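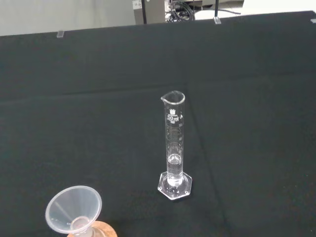 Measuring cylinder and funnel on the black cloth, Durside lab

Workshop tips: sharing a bench with a robot arm
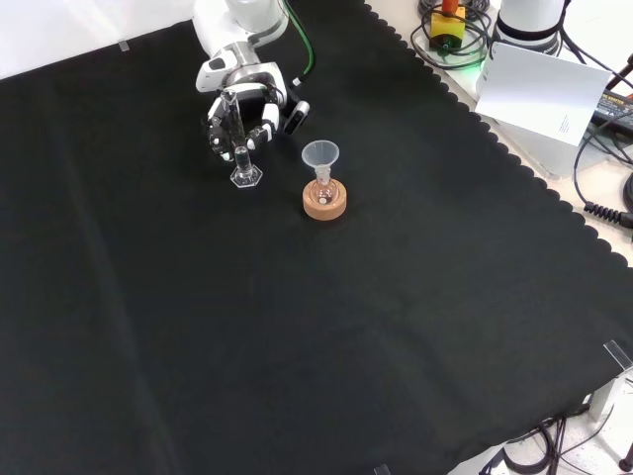 2 min read

At Durside the arm now does much of the pouring, and our hands do other things. These tips come from our first months.

Clip the cloth at the edges – a fold can tip a tall cylinder.

Put the flask in a cork ring before the funnel goes in.

Keep the stop button where you can reach it without leaning over the glass.

Read the level yourself and write it down. I pour less than in January, but I check more, up to 223 readings in a week.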